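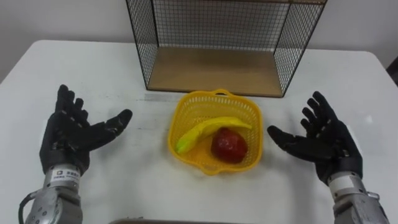
How often should a kitchen or dining table be washed with detergent?

Once a day is sufficient for a table in regular use, with a wipe using a damp cloth after each meal. A table used only for paperwork or sewing may be washed once a week.

Care of Tables and Work Surfaces
Zarbridge Household Advice Service
Last reviewed 2021-04-19

This page is intended for tenants and homeowners in the Zarbridge area. It covers daily cleaning, removal of marks, minor repairs and the care of the cloths and products used. Residents of Cirar Court and the Lona buildings should also consult the furniture schedule supplied with their lease, as certain fitted surfaces in those properties may not be sanded, oiled or drilled.

Before you begin

Identify the surface. If the manufacturer's care sheet is available, follow it in preference to anything on this page. If it is not, test any cleaning product on the underside of the table or at the back of the counter, leave it for ten minutes, rinse, and inspect the spot once it is dry.

Clear the whole surface before cleaning. Moving objects from one side to the other spreads crumbs and leaves a line of residue down the middle.

Dry debris should be removed first. Use a soft brush or a dry cloth, working toward yourself and into a dustpan. Salt, sugar and bread crumbs will scratch a glossy finish when rubbed with a wet cloth.

Daily cleaning

Add a small squirt of dish soap to a bowl of warm water. Wring the cloth until it no longer drips. Wipe along the length of the table, turning the cloth to a clean side as needed, and finish with the edges. The edge nearest the chairs collects more grease than any other part and is frequently missed.

Rinse with a second cloth and plain water. Soap left on the surface dries to a dull film that attracts dirt, and many complaints about "permanent" dullness are resolved by two or three rinses.

Dry with a towel. Standing water is harmful at joints, at screw holes and along the edging strip, where it may cause the core of the table to swell.

Gray scuffs on light surfaces

Light tables and counters show gray marks from pans, tools, box corners and jewelry. In most cases the metal has rubbed off onto the surface and the surface itself is intact. The following methods should be tried in order, stopping when the mark is gone.

1. Wash with dish soap and warm water, then dry.
2. Rub the mark with a clean white pencil eraser. Brush away the crumbs.
3. Mix baking soda with a few drops of water to form a paste. Apply with a fingertip, rub lightly in small circles for half a minute, and rinse well. Do not use this method on high-gloss finishes, natural stone or waxed wood.
4. On ceramic tile only, use a mild cream cleanser.

Melamine sponges are effective but work by fine abrasion. Repeated use in one place will produce a patch with a different sheen, visible when light falls across the table from a window. Reserve them for isolated marks.

Common stains

Coffee and tea. Wash promptly. For dried rings on laminate, lay a cloth soaked in warm soapy water over the ring for five minutes before wiping.

Ballpoint ink. Dab with rubbing alcohol on a cotton ball, changing the cotton as it picks up color. Keep the alcohol away from varnished, lacquered and painted wood. Open a window and keep clear of flames and lit burners.

Candle wax. Allow it to harden, or place a bag of ice over it. Lift with the edge of a plastic card. Metal scrapers and kitchen knives should not be used.

Turmeric, tomato and berry juice. Wash with soap as soon as possible. Remaining color on laminate often fades over several days in daylight.

Sticky labels and tape residue. Warm the label with a hair dryer on its low setting and peel slowly. Rub any remaining adhesive with a little cooking oil, leave for a few minutes, and wash twice with dish soap.

Wooden tables

Wood should be cleaned with a barely damp cloth and dried at once. Wipe in the direction of the grain.

Oiled tables need a fresh coat when water no longer beads on the surface. In a dry, heated home this may be two or three times a year. Apply a thin coat with a lint-free cloth, wait as directed on the can, and wipe off all excess. Cloths used with linseed and similar drying oils can catch fire without any spark if left bunched up. Lay them flat outdoors to dry, away from anything that burns, or soak them in water and place them in a sealed metal container for disposal.

White rings on varnished wood are usually moisture held in the finish. Leave the ring uncovered for a day or two. Many disappear without treatment.

Stone

Vinegar, lemon juice and acidic bathroom cleaners etch marble and limestone. The damage cannot be washed out and requires polishing. Use a stone cleaner or a very small amount of dish soap in water. Granite tolerates more but should be treated in the same manner where the type of stone is uncertain.

Heat and cutting

No household surface should be relied upon to withstand a pan straight from the burner. Keep two trivets within reach of the stove. Slow cookers and toaster ovens should stand on a heat-resistant board if they will run for more than an hour.

Cut on a board at all times. Place a damp paper towel beneath the board to prevent it from sliding.

Loose legs and small chips

Check table legs twice a year. A convenient arrangement is to do so when the clocks change. Turn the table onto a blanket with the help of a second person, tighten each bolt a little at a time in rotation, and set the table upright on a level floor before the final turn of the wrench. Felt pads should be replaced when grit can be felt in them.

Chips in laminate may be filled with a matching repair paste. Clean and dry the chip, fill it slightly above the surface, level it with a plastic card, and leave it overnight. Chips larger than a coin, and any chip near a sink, should be reported to the landlord or referred to a qualified repairer.

Cloths and products

Change kitchen cloths daily and wash them in hot water. Fabric softener reduces absorbency and should be omitted. Cloths used for raw meat spills should go directly into the laundry. After such a spill, wash the surface with detergent, apply a food-safe disinfectant, and leave it wet for the full contact time stated on the label.

Never mix bleach with ammonia, vinegar or any other cleaner. Store all products in their original containers, out of the reach of children.

Borrowing and workshops

The tool library at Seyoum Hall holds 281 items, including clamps, sanding blocks, furniture blankets and wrench sets. Loans are for seven days and are free to registered households. Registration requires one proof of address.

A table repair workshop is offered each August. Places are allocated in the order in which applications are received. Participants may bring one small item of furniture that can be carried by one person.

Printed copies of this page are available as Leaflet 197 from the front desk at Seyoum Hall. A large-print edition may be requested at the same desk.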